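## Unit 2: Sorting mixed items on a soft surface

Group items by rigidity first, then by size. Soft goods hold no fixed outline, so record them by bulk. Packages with printed panels go in a separate group, even when the print is too small to read.
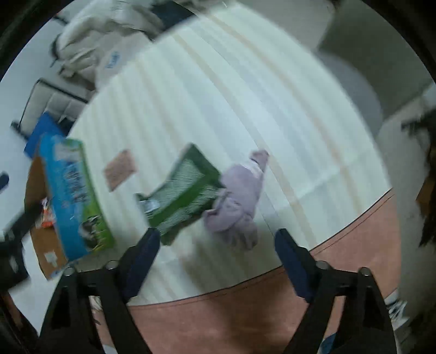 Flat pieces such as cards and small packets are picked up last — they slide under folds in the cloth and get lost if the larger things are dragged. Lift, don't drag.

Patterned cloth makes small items harder to find. Check along the seams before clearing.

Reading: Kwok, handout 2. Exercise sheets go to Eusebio Campos by Sunday.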